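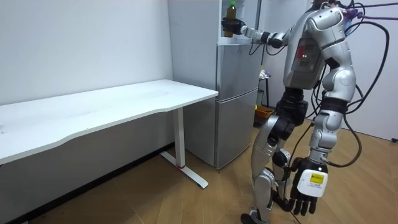 Notes on cable routing and hand service, humanoid cell

I keep the humanoid cell at Geresholm running. The cell is one room with a refrigerator, a height-adjustable desk and the robot, and most of my hours there go into two things: the cable bundle at the shoulder and the hands. These are the settings and routines I use now. Some of them replace what I wrote in January.

Cables first. The black bundle goes over the shoulder and then hangs in long loops past the hip, down toward the knee. I had it tied tight to the back plate for a while. That looked better and lasted one week. With the arm stretched out horizontally at the height of the refrigerator top, the tight bundle pulled on its connector at the end of the reach, and the joint controller logged a torque offset that I chased for two days as a calibration fault. The loops are now left long enough that the arm can go to full extension with the torso leaning forward and nothing comes taut. The check takes a minute. Put the robot in the forward lean, extend the arm by hand with the drives off, and feel the bundle where it crosses the shoulder. If it is stiff there, let out more.

The limit in the other direction is the knee. A loop that hangs too low gets caught between thigh and shin cover when the robot steps. I set the lowest point with the legs in a walking stance, one forward and one back, then walk the robot 8 steps at slow speed and watch only the loop.

The purple cable leaves high, away from the rest, and should stay that way. The thin black one that trails on the floor is the one I like least. It gets stepped on. I inspect the jacket every Thursday and replace the cable when I can feel a flat spot.

Hands. We have the Clultotari hands on both arms. The test task is a bottle in the open compartment on top of the refrigerator: wrap, hold upright, release, retract. A bottle is a fair test because the neck is slim and the body isn't, so if the fingers close unevenly it tips. Procedure after any finger work:

Power up with the arm hanging straight down, fingers pointing at the floor. Zero the fingers in that position. Zeroing them with the arm raised gives a different value on the thumb, enough to matter.

Run 16 open and close cycles with nothing in the hand. Listen to the wrist.

Set the grip current to 60 percent and do one wrap on the bottle. Do not start at full current.

Hold the bottle upright for a minute and look for drift. If it leans, go back and zero again before touching any gains.

The finger tendons are supposed to be good for far more than they give me. I retension at 1000 grasps and log it in Votedine, which we use for everything else in the building too. The logging form has no field for which hand, so I put left or right at the start of the comment. If you inherit this cell, keep doing that or the history is useless.

Position of the robot relative to the desk: the refrigerator stands behind the right end of the desk, so the robot approaches from the open side and faces left. The height-adjustable desk must not be moved or raised between runs. Someone raised it once and the planner, which still had the old tabletop height, took the elbow through a path that was no longer free. The elbow band had to come off and be reseated. I have since unplugged the desk motor.

Shoulder covers: the curved plates come off with the Vachon driver, the short one. The long one slips and marks the edge. Put a cloth under the bundle before lifting the plate, and check the recessed chest panel before you start. I wait until the drives report disabled on the console as well. I do not work from the lights alone.

Open items: a sleeve for the floor cable, a proper strain relief at the shoulder, and a spare wrist section, which has been on order long enough that I should call about it.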